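The long way round to a shorter shift

When I arrive at the Clarndale kitchens, Ayman Fawzy is looking for a clean mug. He finds one eventually, at the back of a cupboard behind a stack of baking tins, and apologises for the wait as though I'd been standing there an hour. "We cook all day and wash up all day, and I still can't make a visitor a cup of tea without a search party," he says, and off we go down the corridor to his office, stopping twice on the way so that he can answer questions about onions.

Fawzy runs the kitchens for Grudov, a catering firm that sends out lunches to schools, day centres and a fair number of offices. He started here as a porter, washing pans, and he has kept a soft spot for that end of the building ever since. There are 31 people on the staff now (he knows all their birthdays, and I was told this by more than one of them) and it is the porters he most wants to talk about, because it is the porters whose days have altered since the firm began bringing in robot arms to help with clearing and resetting the worktops.

"People hear the word robot and they picture the cooking," he says. "They think there's a machine in there flipping pancakes. I'd love to see it try! But cooking was never the bit that wore anybody out. What wears you out is putting things back. You finish one job and before you can begin the next there's a pan here, a knife there, somebody's sieve, the soap, the paper towels, and it all has to go somewhere. You do that from morning until you go home, and then you go home and do it again in your own kitchen."

The first arm was switched on in May, in the small prep room next to the cold store, and for a good while it did very little. That was deliberate. Ashraf Helmy, who looks after the technical side and came to Grudov from a bakery equipment firm called Wustura, wanted every new task tried in simulation before it was let loose among real crockery. He builds the kitchens on his computer, puts the usual clutter on the counter, and lets the arm have a go at it there.

"I must have knocked over a thousand mugs by now, and not one of them has needed sweeping up," Helmy says. He is a quieter man than Fawzy, and tends to wait until he's sure the other has finished. "You put things close together because that is how people leave them. A chef doesn't space everything out nicely for you. So if the job is to lift one tall thing and there's a mug right in front of it and a knife lying behind, then that's your job, and you'd better learn to come straight down from above and not go sweeping in from the side."

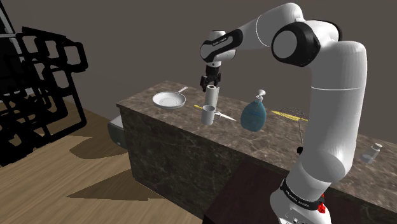 He was surprised by how many of the best suggestions came from the porters themselves. In the early weeks he had set up his practice counters from memory, tidily, and it was one of the women on the late shift who looked over his shoulder and laughed. Nobody leaves a handle pointing that way, she told him, you'd catch your sleeve on it. She sat down with him after her break and they moved things about on the screen until it looked like a proper working kitchen. He has made a point since then of having somebody from the floor sit with him whenever he builds a new one.

"They know where things end up," he says. "I know where things are supposed to be, and those are very different kinds of knowledge."

Fawzy is nodding hard at this. It was one of his conditions, he tells me, when the firm's owners first brought up the idea over a rather stiff dinner. He wanted the staff in on it from the start, and he wanted it in writing that no one would lose their place. The owners agreed to the second part for 2 years, and he is frank that he would have liked longer. "I've told everyone the same thing. I can promise what's on the paper and I can promise I'll shout if it changes. I won't promise more than that, because they'd know I was making it up."

So what has changed? The hours, a little. The late shift used to stay on for up to 40 minutes after the last delivery had gone, resetting the counters for the morning, and in the prep room that has mostly stopped. The work itself has shifted as well. Three of the porters have trained to look after the arms, which means wiping them down, checking the fingers of the gripper, and knowing when to press the stop button and when to leave well alone. They are paid more for it, though Fawzy had to argue for that too, and he says the argument took longer than the training.

Not everyone has taken to it, and neither man pretends otherwise. One of the older porters asked to be moved to the other side of the building, where there are no arms, and he was moved. Others miss the company. Resetting the counters was dull work, but it was done in pairs, with the radio on, and a lot of talking got done over those worktops. I hadn't thought of that before I came, and I don't think Fawzy had either until it was gone.

"My wife said it to me, as it happens. She said, when did they all used to have their natter, then? And I thought, oh dear, yes, it was then, wasn't it." He has since moved the end-of-day tea break so that both shifts overlap, and bought a better kettle. It's well used, judging by the biscuit crumbs, and on the afternoon of my visit there was a lively row going on about whether a Simard tin opener is worth the money.

Helmy's mind is on the next room, the big one, where the counters are longer and people walk about between them all day. He is in no hurry. Soft things still give him trouble, cloths especially, and anything see-through, and he'd like a good many more weeks of practice on the computer before an arm goes in there beside a person carrying hot soup. Fawzy would like it sooner, then thinks about the soup and says that no, Ashraf can have his weeks.

He walks me out through the prep room, past two porters changing their aprons, and stops to ask one of them how her daughter's driving test went. She passed, first time. We stood and heard all about the parallel parking, and I very nearly missed my bus.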